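Demonstrators wanted, Dollel motion lab

Dollel is hiring part-time demonstrators to show robots everyday handling tasks. You hold a gripper in each hand and do the job yourself at a table: picking up bottles, packing boxes, wiping surfaces. Each task is repeated many times with small changes.
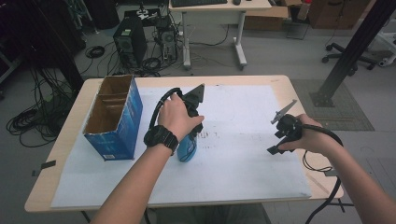 Shifts are four hours, standing, with a break every 34 minutes. You need steady hands and the patience to start over when a take is rejected. No technical background is required, and training is paid. Some demonstrators later move to remote control work on the Pirkex arm.

Work starts in December. Apply through the Dollel jobs page by 27 November 2021, quoting reference 177, and list the hours you can work.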